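Galtley Bible Reading List
Posted September 2019 by the list moderator, Galtley

Re: Where to start with the minor prophets

I'm answering the question that came in after the last digest. I'll quote the part I'm replying to and leave out the rest.

> Our group meets in Pritedia, usually 15 of us, and we finished
> Ruth before the summer break. Several people want to do the minor
> prophets next. I have never taught them and have only read Jonah
> and bits of Micah with any care. Do you go in the order they are
> printed? Do you do all twelve? And how much history do people need
> before they can follow it? I don't want to spend a month on kings
> of Israel and lose half the room.

I have led a group through the Twelve two times, once in printed order and once not. The printed order starts with Hosea, and Hosea is hard. The Hebrew is difficult in places, so the translations differ a good deal, and the first three chapters raise questions about the marriage that a new group can argue over for weeks. We did argue over them for weeks. By the time we got to Joel people were tired.

The second time we started with Amos. It has a clear setting, the complaints are specific, and a reader can follow the first two chapters without much help. Amos names the neighboring nations one at a time and the listeners would have agreed with him, and then he gets to Judah and Israel. Read those two chapters aloud in one sitting if you can. It loses something when it is split over two meetings.

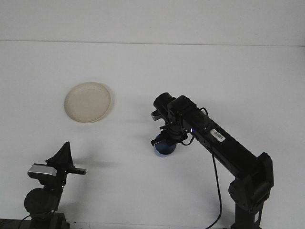 After Amos we went to Hosea, then Micah, and the history carried over because all three are set in the eighth century. You need very little to begin with: there were two kingdoms, the northern one was prosperous for a while under Jeroboam II, and Assyria was getting stronger. I put that on one sheet of paper and gave it 20 minutes at the first meeting. 2 Kings 14 to 17 can be read at home by anyone who wants it.

> Also, is there one commentary you would recommend for all of them?
> Our budget is small. Somebody's cousin swears by the Plarnico
> outlines but I haven't seen them.

The Plarnico outlines are fine for dividing a book into sections. They have almost nothing on the text itself. For Obadiah that doesn't matter much and for Habakkuk it does, mostly in chapter 3. The Tesfamariam reading guide is better on background and it covers all twelve in 300 pages, so no single book gets much room. I would buy one copy of that for the leader and let everyone else use a study Bible. If two or three people bring different translations, so much the better.

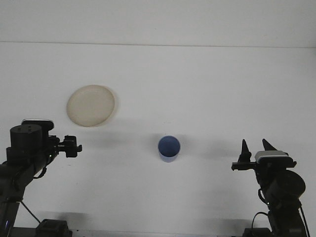 A beige plate and a small blue cup.

On whether to do all twelve, I would say yes, but not at the same pace. Obadiah is one chapter. Nahum and Zephaniah can each be done in a single meeting. Haggai takes one meeting too, and it helps to read Ezra 5 and 6 beside it. Zechariah is the long one. Chapters 1 to 8 are dated visions and speeches, and chapters 9 to 14 are quite different in style. Don't try to settle who wrote the second half. Tell the group that people disagree and keep reading.

Jonah I would move. It is a story about a prophet and the others are mostly collections of what a prophet said, so it makes a good break. We put it after Micah. Then Nahum directly after Jonah, as both are about Nineveh and they take very different views of the place. That was the best discussion we had.
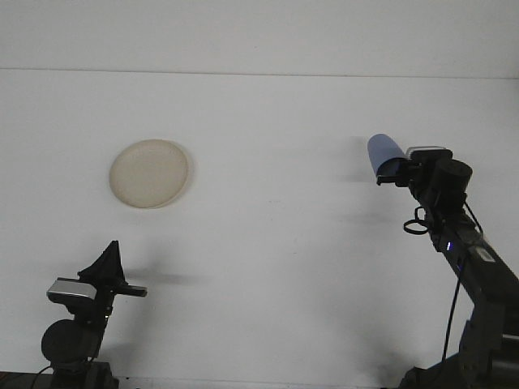
One warning about Joel. Acts 2 quotes it, and as soon as somebody mentions that, the evening will be about Pentecost. I have no objection to the subject, but get through the locusts first. The same goes for Malachi and tithing.

Our whole schedule ran to 30 meetings, with Hosea and Zechariah taking up the most. If your group takes the summer off, plan to stop after Nahum and pick up with Habakkuk when you come back.

I can send the one-page history sheet to anyone who asks. It needs a correction in the dates for Uzziah, which I have marked in pencil. Please write to me off the list so the digest doesn't fill up with requests.

Last updated: two corrections to chapter references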